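Workshop tips: when the gripper arm will not let go

Most faults with a small pick-and-place arm are slow ones. A screw backs out over a few weeks, a cable stiffens, a pad gets shiny and starts to slip. The one we get asked for help with most is different: the fingers close on something soft and stay closed. The tips below come from one such jam in July, during an outdoor sorting job with soft toys and plastic tubs, and from the strip-down afterwards.

Soft toys are harder on a gripper than boxes. A box stops the fingers at a known width. Plush keeps giving, so the motor keeps pushing, and long fur finds its way into anything that turns. Ours is a Telach arm with a two-finger hand. The gears at the wrist are open, with no cover over the teeth, and they sit a hand's width from whatever is being picked up.

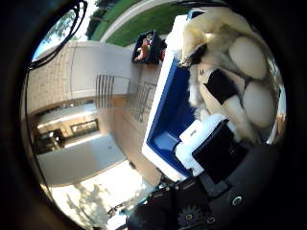 Finger pad against the white moulding on the cooler, gear at the bottom. Keep long fur away from those teeth.

What happened

The arm had been running for 48 minutes when the fingers closed on a long-haired toy and the open command did nothing. The motor hummed. Teemu Ruotsalainen was nearest and pressed the stop button, which cut the drive. The fingers stayed exactly where they were. With this type of gear train there is enough friction to hold the grip with the power off, and people forget that. A stopped hand can still be a closed hand.

The mistake came next. He reached in and pulled the toy. It came away with a jerk, the hand sprang back by a few millimetres and the edge of the pad caught his knuckle. It needed a plaster and nothing more, but a bigger hand would have done worse.

Freeing a jammed gripper

Press stop first, even if the arm looks still.

Switch off at the wall or pull the battery lead. Put the plug where you can see it, on the bench or over your shoulder. Do not leave it lying next to the socket.

Wait three minutes before touching the hand. The driver board holds a charge for a while and the motor may be too hot to handle.

Support the arm. On ours the elbow sags once the power has gone, and it will come down on your wrist if you are leaning under it. A folded towel over an upturned tub is the right height.

Turn the gear back by hand, using a wooden peg or the end of a paintbrush against the teeth. Never a fingertip. Go slowly until the pads part.

Lift the toy out. If fur is caught, snip it close to the gear with nail scissors. Pulling drags it further in behind the hub.

Cleaning the gears afterwards

Fur winds round the hub under the gear, where it can't be seen from the front. Take out the centre screw, lift the gear off and look behind it. We found a tight ring of fluff that had been building up for some time, well before the jam. Tweezers will get most of it. A dry toothbrush does the rest. Do not use an air line, as it packs the loose hairs into the motor.

Wipe the teeth with a dry cloth and put back the smallest smear of grease. We used to be generous with it, and that was part of the trouble: fluff sticks to grease and the two together set like felt. The tub of Skilloder grease on our shelf should last for years at the proper rate.

Check the finger pads while the hand is apart. Wash them with warm water and a drop of washing-up liquid, dry them fully and press each corner. If a corner lifts, replace the pad.

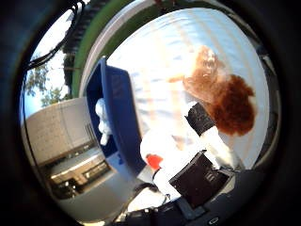

Veikko Kauppinen: We run the same hand and I'd add one thing. Turn the grip force down before you start on anything stuffed. Ours left the works set for hard parts and we never touched it until it stalled twice in one afternoon. At the lower setting it drops a toy now and then, and I can live with that.

We have since done the same. Find the current limit in the settings, bring it down a step at a time and test with the heaviest toy you have. Stop at the lowest value that will still lift it. Write the number on a bit of masking tape and stick it to the arm, or the next person will put it back up.

Other things we changed

Brush long-haired toys before they go out. A cheap dog brush takes off the loose hair that would otherwise end up in the gears.

Peg the sheet down. A loose fold gets picked up along with the toy, and cloth jams a gear as badly as fur does.

Tie back hanging cables so that nothing can swing into the hand's path. Check the ties with the arm at full reach, not folded up.

Set a counter. The hand now gets looked at every 2,000 grips, and the centre screw is nipped up at the same time. Before, it was looked at when it made a noise. 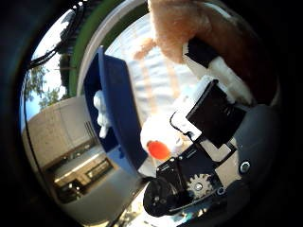

Suominen Makers' Club, Tools and Repairs Section

Keep a small kit next to the arm and not in the house. Ours has nail scissors, tweezers, a toothbrush, a wooden peg, the hex key for the housing bolts, a spare pair of pads and a box of plasters. It all fits in an old Clotora biscuit tin. The first time, it took 11 minutes to find the hex key.

If the motor still hums after the gear has been cleaned and turns freely by hand, stop there and leave it unplugged. The likely cause is a stripped gear inside the motor housing, and that part is replaced whole. Label the arm as faulty so that it isn't switched on by the next person in, and bring it to the repair bench with the plug taped to the lead.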